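September 2023, Thursday. Snack table, tidying and sorting

Started after lunch with the table by the coloured partition. The wrappers had gathered there again and I wanted to see what we really have before Hiwot orders more from Nemstead.
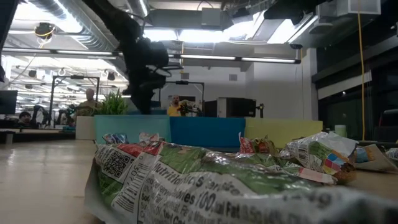

*Crumpled bags on the table. The big one says 100 calories on the label.*

Crumpled bags do not go back in the snack box. I shake each one over the bin first – the crumbs are worse than the plastic – and then fold it flat. The white container at the back stays on the table, Gadisa wants it there.

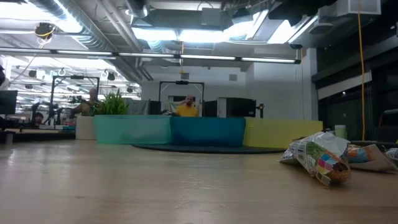
## Sorting the bars

Bars go in the trays: teal, blue, yellow. I tried to sort by flavour but the printing is too similar, so now it is by date, the oldest in teal. Blue is for this month and yellow is for whatever expires after March. Four bars lie in the blue one, across the tray, and like this the labels are easier to read. The teal one has two.
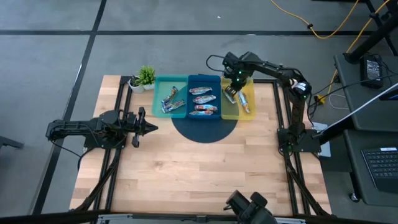

Berhanu thinks that sorting by date is too much work for bars which are eaten in two days, and he would prefer one big tray for everything. Maybe he is right. I keep the three trays until the next order and then we decide.

To do: wipe the table, ask Güven for a bin with a lid.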